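Kitchen Tips I Brought Home From a Robot Open Day

Posted Mar 27, 2024 in Counters & Cupboards

I went to the Drudico open day for the free coffee. They build kitchen robots, or rather they build the software that will one day run kitchen robots, and twice a year they let the public in to ask when one of them will do the dishes. (No date was given. I did ask.)

The morning was a talk and a demonstration. A real arm moved a mug from one side of a table to the other with the gravity of a bishop. The afternoon was screens: simulated kitchens, where the robot practices before it's trusted with anybody's crockery. Our guide was Valentin Tanguy, who has spent so long looking at pretend countertops that he has strong opinions on real ones. I filled four pages of my notebook and very little of it was about robots.

Clear a landing spot before you lift anything

The arm doesn't pick up the mug until it knows where the mug is going. I pick up the hot casserole first and then walk it around the kitchen like a visiting relative. Since the open day I've kept one patch of counter by the stove free, a bit bigger than my largest pot, with a trivet on it. Mail is not allowed there. Neither is the cat.

Small dark things vanish on busy stone

Valentin's favorite practice kitchen has a dark marble counter with pale veins wandering all over it, and he likes to leave cutlery out on it.

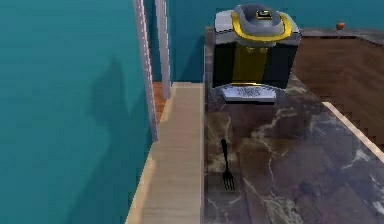
Cooker and black fork on the marble, from the afternoon session.

If you have veined or speckled stone at home you already know the game. I've lost a paring knife on mine in broad daylight. A plain, light cutting board or a folded white towel makes a good parking place for small tools while you cook. For things with black handles, a wrap of bright tape near the end works well and survives the sink for a few months. Put the tape on knives well back from the blade, where your fingers won't pick at it.

Give a pressure cooker some headroom

Someone in our group asked whether a robot could be taught to open a pressure cooker, and we got a long answer about lids. The part that applies to the rest of us: pull the appliance out from under the wall cabinets before you release the steam, and turn the vent away from you. Steam under a cabinet will lift the finish off in time. Ask me how I know, or ask my left-hand cabinet. Keep the cord from hanging over the front of the counter, too.

And wipe the groove around the lid while you're there. Take the sealing ring out, wash it in warm soapy water and let it dry completely before it goes back. If it still smells of last week's curry, an afternoon on a sunny windowsill helps more than anything I've bought in a bottle.

Put things back facing the same way

The demonstration mug always started with its handle to the right. Cheating, I thought, and then I went home and did it to my cupboard. Handles to the right, pan handles all pointing at the same corner. It takes one dull evening, and you stop knocking things over when you reach in half asleep.

Label the bins, date the lids

Drudico's storeroom had every plastic cup and rubber banana in a numbered bin. I saw number 324 and didn't ask how far it went. I use masking tape and a marker on freezer tubs - contents first, then the date - and stick it on the side, as lids wander.

The next open day is in April, at the Jalport site. Bring a sweater, they keep the demo room cold.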